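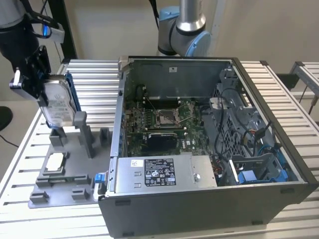

Rhiannon Kemeys held that a computer kept past its fifth year costs an office more in lost time than a new one would, a view that other writers on the subject have disputed. The argument belongs to the wider study of computer refurbishment, the trade of collecting used computers, making them fit for use, and selling or giving them to new owners.

Refurbishment differs from recycling, in which equipment is broken down for its metals and plastics. A refurbished computer keeps its original purpose. Most stock comes from offices, schools and hospitals that replace their machines on a fixed schedule, often every three to five years. Leasing companies are another large source.

Work usually starts with sorting. Machines are checked for damage, tested for power, and graded by age and condition. Storage drives are then erased or destroyed. Erasing a drive means writing over all of its contents or using a built-in command, and many buyers ask for a written record of it. Worn batteries, fans and drives are replaced, memory may be added, and an operating system is installed. Grades are commonly given as letters, with A for machines showing little wear, but there is no single standard and the same letter can mean different things from one seller to the next.

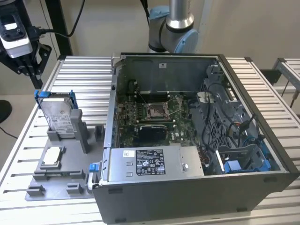 Is a refurbished computer the same as a used one? The two terms overlap, but a used computer may be sold exactly as its last owner left it, while a refurbished one has been tested and, where needed, repaired before sale.

The trade grew in the 1990s, when large numbers of office desktops were first replaced in bulk. Prothero, a dealer in the town of Plallunard, began by buying 479 desktops from an insurance office and reselling them to local schools. It later opened a second shop in Cultolgate and by its busiest September was handling up to 2,000 machines a month. Its house label, Jerinine, was sold with a 100-day warranty.

Demand depends heavily on software. When support for an operating system ends, many working machines lose their resale value at once, although some are sold with a different system installed. Laptops with parts soldered to the main board are also harder to upgrade than older desktops.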